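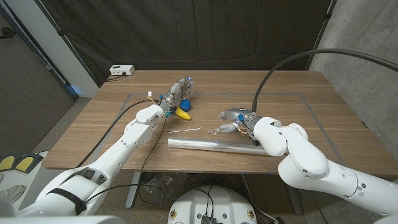
E. Coşkun
Contributing editor, public safety and corrections

The Prondisbridge Auxiliary Constabulary is a uniformed reserve force that supports the regular police in the town of Prondisbridge and the neighboring district of Lokville. It was set up in 2000, when the two local councils merged their separate reserve units. Members are part-time and hold the powers of a constable only while on duty.

Organization

The force has an authorized strength of 200 and is divided into four sections. Three are based in Prondisbridge and one works from the former customs house at Lokville. Each section is led by a senior auxiliary, who reports to the district superintendent.

Duties

Auxiliaries direct traffic, patrol public events and staff cordons during floods and fires. They do not carry firearms and may not conduct criminal investigations. During the Flivuton harbor strike, 30 members guarded the fuel depot for nine nights – the longest single deployment on record.

Training

Recruits complete a 12-week evening course in law, first aid and radio procedure. A refresher is held every May. Pay is by the hour, with a separate allowance for boots and wet-weather clothing.

See also: Lokville Fire Brigade; Flivuton Remand Center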